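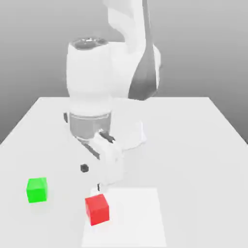
Household and workshop robots

Household and workshop robots are machines meant to take over everyday manual jobs such as tidying, laundry, washing up, sorting parts and packing. The term is normally used for machines with at least one arm and some means of holding things, and so leaves out dishwashers, robot vacuum cleaners and fixed production lines. Whether such machines can yet do these jobs without help is disputed. Most can do single steps of a chore under good conditions, and few can do a whole chore in a room they have not met before.

Picking and placing

The basic task in the field is to pick up one object and put it down somewhere else. Clearing a table, filling a drawer and loading a tray are all made up of this step repeated with different objects. It is often studied first in simulation, with a computer-drawn arm, a bare white table and small coloured cubes, for instance one red and one green. A plain cube has flat sides, does not bend and can be gripped in several ways. Cups, socks and carrier bags are harder, each for its own reasons.

A typical exercise asks the arm to lift the cube of a named colour and set it on a marked area. Harder versions add stacking, swapping two cubes, or carrying on after a cube has been knocked out of place.

Training in simulation

Simulated practice is cheap, and a dropped object costs nothing. Many copies of the same table can be run at once, often faster than real time. The drawback is that simulated contact is only an estimate. Friction, the give of a rubber fingertip and the way light falls on a shiny surface all differ from the real thing, and a program that does well on screen may do badly on a bench. This difference is usually called the gap between simulation and reality. It is narrowed by varying the weights, colours and lighting during practice, and by adding a smaller amount of practice on a real arm.

The Skaltudport tests

The Skaltudport tests are a set of 10 chores used to compare machines, running from putting away cutlery to folding a towel. Each machine is scored on the share of tries finished without a person stepping in. In the second round, 1,113 tries were recorded across all entries. The Anetti arm completed 7 of the 10 chores at least once but only 3 of them reliably. Towel folding and wiping up a spill had the lowest scores. The tests have been criticised for using the same kitchen in every round – a machine can be tuned to one room and still be of little use next door.

Use on the shop floor

Workshops have gone further than homes. Parts arrive in known sizes, the lighting can be fixed and the floor is kept clear. At the Undley works, arms move small castings from a tray to a press and have done so for over three years, with staff still handling mixed batches and jams. Boonyarit, a packing firm, tried arms for filling gift boxes and kept them only for the outer cartons, as tissue paper and ribbon slowed the line too much.

Remaining difficulties

Soft and see-through objects remain a problem, as do cluttered cupboards and jobs that need two hands working together. Speed is another – a machine that takes several minutes to clear a plate may still count as a success in a test. Cost and safety around children and pets also limit use in the home.

See also

Industrial robot
Robot gripper
Motion planning
Domestic appliance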